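4. Fixing the Stikby shelf to the wall

You need the two brackets from bag C, a 3 mm drill bit and a spirit level.

1. Mark the height of the lower edge on the wall. We suggest 122 cm from the floor.
2. Hold the first bracket on the mark and draw round both holes.

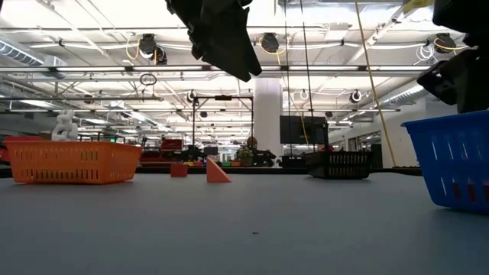 3. Measure 184 cm along and mark the second bracket. Check the line with the level before you drill.
4. Drill the holes and push in the plugs until they sit flush.

Caution: Check for pipes and cables first – especially above sockets and switches.

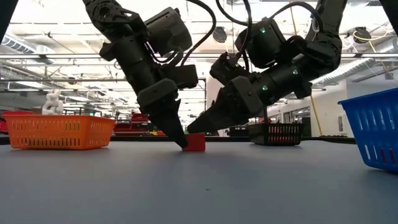 5. Screw both brackets on, but leave the last turn until the shelf is in place.
6. Lower the shelf onto the brackets and tighten all screws.

Note: The plugs supplied are for brick and concrete. For plasterboard, use hollow-wall fixings – ask at your hardware shop.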